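Grirness Notes
Home | Posts | Hardware | Reading | About

Posted March 2, 2018 by Tadhg Ó Ceallaigh
Last updated: March 2018

Wrist views, head views and a trash bag

I said in January that I would write up the camera comparison once there was enough data to say something. There is now. The task is handling a thin plastic bag at a small trash bin, and the question is which camera the learned policy needs.

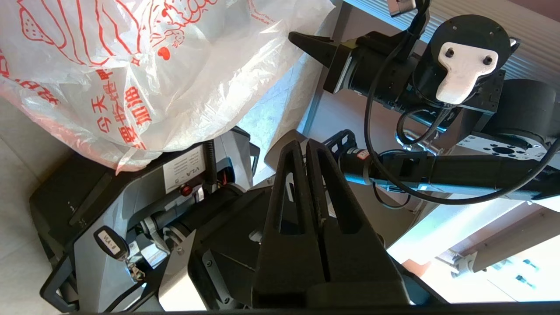
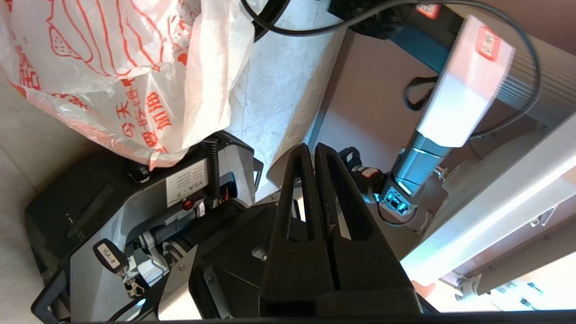
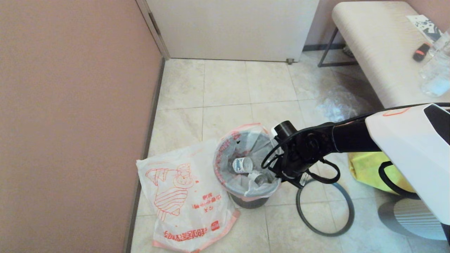

First two from wrist cameras, last one from the head camera, all at the bin task.

The policy is trained by imitation. A person drives the arms through the task, we record the images and joint positions, and a network learns to predict the next short stretch of joint positions from the images. We collected 316 demonstrations that passed review. A few more were thrown out for dropped video or because the operator stopped halfway through.

I trained the same network three ways: head camera only, wrist cameras only, and everything together. Same demonstrations, same number of training steps, same image size. I ran 843 trials in total, mixed so that I wasn't testing one version all morning and another all afternoon. Daylight changes a lot in that room and I didn't want it to favor anyone.

The combined version did best, as expected. What I didn't expect was how the other two failed.

The head-only policy got the arm to the bin nearly every time. It knows where the bin is and which way to approach. Then it closed the fingers a little too high or a little off to the side and came away with nothing. The bag is translucent and from the head camera its folded edge is a small part of the picture. The gripper and its cables also get in the way at the moment you most want to see the rim. Once it missed, it usually carried on with the rest of the motion as if it were holding plastic.

The wrist-only policy had the opposite problem. If the arms started near the right place, it grabbed the edge cleanly, and it often retried after a miss. If they started farther off, it wandered. A wrist camera spends much of its time looking at things that have nothing to do with the job: the other arm, cables, a stretch of floor, bright light off the window. In one batch of 8 trials with the starting pose moved, it never reached the bin.

I had assumed the printing on the bags was a nuisance, and planned to switch to plain ones. I tried a small set of plain white bags and all three versions got worse. My guess is that the red print gives the network something to follow on a surface that is otherwise mostly glare. I can't rule out that it simply learned those particular bags, so I'm collecting more demonstrations with a mix before I say anything stronger.

Some details for people who want to try the same comparison.

Blacking out a camera at test time is not the same as training without it. I did that first and the numbers looked terrible for every camera I removed. That only told me the network had come to rely on it. You have to retrain.

Check that the clocks agree. One of our wrist streams was lagging by 2 frames and I lost a week to it. Ó Néill found it by tapping a finger against the floor in view of all the cameras and stepping through the recordings.

Put the bin in different places during collection. Our early demonstrations had it in nearly the same spot, and the head-only policy looked much better than it deserved to.

Training ran on the shared machine at Genungate. I used Skuso for sorting and reviewing the recordings, and it is fine once you turn off the automatic trimming, which cuts off the last moments of a grasp.

The next test is whether a lower resolution head image is enough when the wrist views are there. If the head camera is only being used to get close, it should be. I also want to try dropping it partway through the motion, with training set up for that from the start. I'll post the full table of results when the mixed bag set is finished, along with the training settings. If you have run something similar on cloth, I would like to compare notes.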